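Gitberg Audio
Recorded Music / Vinyl / Box Sets

Khurana: The Ginard Sessions
Two-LP set with booklet
Catalog number GA 416
Status: In stock

The Ginard Sessions collects the complete chamber recordings made by the Khurana ensemble at the Ginard hall. The set is issued by Gitberg Audio on two long-playing records and is the first release of this material in any physical format.

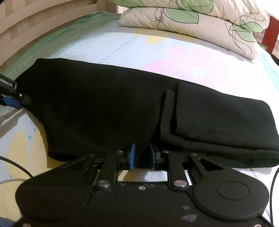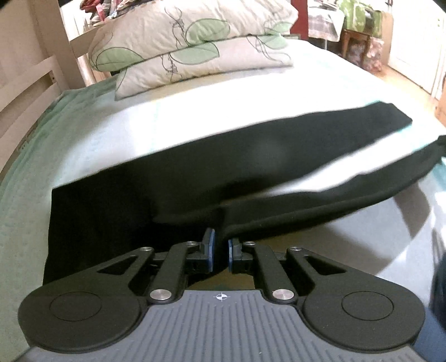

About the recording

The ensemble is made up of violin, viola, bass clarinet, pedal steel guitar and upright piano. The program moves between notated pieces and group improvisation, and the two are presented in the order in which they were performed. No piece has been shortened for this edition. Where a side change falls between the movements of a longer work, the break is placed at a pause marked in the score.

The sessions were recorded with the players seated in a half circle and without headphones. A single stereo pair was used for the main pickup, with one additional microphone on the piano. Room sound is plainly audible throughout, including pedal noise and page turns. Customers who prefer a close, dry recording should listen to the excerpts before placing an order.

Side A
Low Field
Three Hymns Without Words
Drollix (first version)

Side B
Answering Song
Suite for Bass Clarinet and Steel

Side C
Night Ferry
Drollix (second version)
Small Machine

Side D
Long Table
Postlude

The two versions of Drollix share an opening theme of eleven notes. The first is played as written. In the second, the piano part is left open after the opening theme, and the performance is nearly twice as long.

Specifications

Format: 2 LP, 12-inch, 33 1/3 rpm
Vinyl: black, standard weight
Total playing time: 131 minutes on the download; 88 minutes on the records
Sleeve: gatefold, uncoated board
Inner sleeves: paper, polyethylene lined
Booklet: 24 pages, stapled, with program notes and one page of the Drollix score
Download: included, WAV or FLAC

The additional material on the download consists of rehearsal takes and one full alternate performance of Long Table. These are not sold separately.

Ordering and shipping

The price of the set is $61, including the download code. Shipping is calculated at checkout. Orders received before noon are normally packed the same day. All sets are shipped in a stiff cardboard mailer with the records outside the gatefold – this prevents seam splits and is not a packing error.

Orders that include a title not yet released are held until every item is available. To receive in-stock titles sooner, please place separate orders.

Returns

Unopened sets may be returned within 30 days of delivery. Opened sets are accepted only where there is a pressing fault or damage in transit. Please state the side and track affected when contacting customer service, and keep the mailer until the claim has been settled.

Libraries and radio

Libraries may order by invoice. Radio stations may request a download copy for broadcast use; physical copies are not supplied for this purpose. Requests should quote the catalog number.

Related titles
Khurana: Music for Steel and Strings (LP)
Khurana: Four Evenings (download only)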